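Gulley 8 Refreshable Braille Display: Review for Working Poets and Editors

Category: Writing tools
Tested with: Pindberg manuscript editor, desktop version
Firmware: as shipped, then the January update

The Gulley 8 is a single-line refreshable braille display with a six-key entry pad and a pair of thumb bars. Gulley sells it as a general reading device. I bought one to edit poetry, where line breaks, indents and blank space carry meaning, and most displays are tuned for prose. This review covers that use only. I did not test music code, math code or phone pairing beyond confirming that it pairs.

Text for the test was a manuscript of 203 pages, a mix of short lyrics, prose poems and two long sequences with stepped indents. The file holds 3146 lines, counting blank ones. I read it through twice on the device, once in uncontracted braille and once in contracted.

Build and keys

The case is firm and does not slide on a desk. Keys have a short travel and a clear stop. The space bar is narrower than on my old Varnanier and sits lower, so the first week of entry produced a lot of missed spaces. Dots are crisp and even across the line. The pins are louder than the Varnanier's when the whole line refreshes, enough for a microphone at a reading to pick up if the unit sits on the lectern. A folded cloth under it takes most of that away.

Line breaks

By default the Gulley joins short lines to fill the display. For verse this is wrong, and it is the first setting to change. Under Reading, then Layout, set Line Joining to Off. With that done, each line of the poem starts at the first cell, and a line too long for the display wraps to a second refresh. The wrap is marked with dots 7 and 8 in the last cell. That mark is easy to learn and can't be mistaken for punctuation.

Blank lines are kept. A stanza break shows as an empty refresh, which you pass with one press of the right thumb bar. Two blank lines in a row show as two empty refreshes. The Varnanier folds them into one, and I had let several wrong stanza breaks through to proof because of it.

Indents

Indents are the weak point. The device shows leading spaces up to the width of the line, then drops the rest. In a poem that steps across the page, the far right steps all arrive at the same cell. There is an Indent Count setting that replaces the spaces with a number sign and a figure. It is accurate, but it breaks the feel of the line and I turned it on only for checking. Tabs are read as a single space unless the file is converted first. Pindberg will do the conversion on export. The box is labeled Expand Tabs.

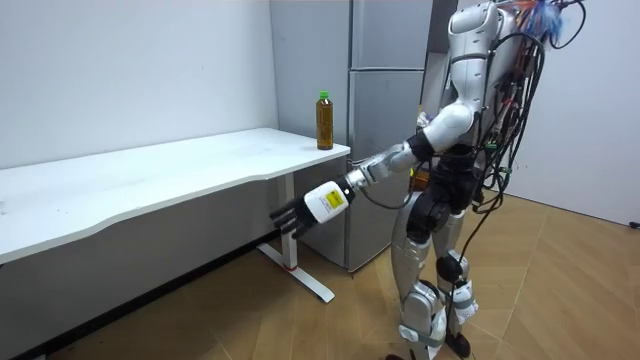

Can the Gulley show a poem's indents and its line numbers at the same time?

Only with Indent Count switched on. Line numbers take up the left cells, and plain leading spaces are removed to make room for them. With Indent Count active, the line number comes first, then the indent figure, then the text.

Entry and correction

Contracted entry is translated at the end of each word. Coined words and dialect spellings are often mangled at this step. The fix is to hold the left thumb bar while typing the word, which forces uncontracted entry until the next space. Cursor keys are above the cells, one per cell, and put the cursor where you expect. Deleting a line break is a separate command from deleting a character, which I came to like after a few days.

Find works across the whole file. The search for a word near line 1405 came back without a delay I could feel. Bookmarks survive a restart. They did not survive the January update, so export them before you install it.

Reading aloud from it

I used the unit for one public reading at the Hou, a small room with poor light and a decent sound desk. Thumb bar paging was reliable. Auto-advance was not usable for verse, as it gives a short line the same time as a long one. The sleep timer has to be off, or the display goes flat during a long introduction.

Faults

The file menu sorts capital letters ahead of lowercase. The power switch is next to the charging port and I shut the unit off twice while plugging in the cable. The printed quick guide is in small print only, with the braille copy sold separately.

Verdict

Good for lyric poems, prose poems and anything set to the left margin. Acceptable for stepped or scattered layouts if you can put up with Indent Count. Varnanier owners who work mainly in prose have little reason to change. I have kept the Gulley for editing and still draft on the older machine, mostly for its space bar.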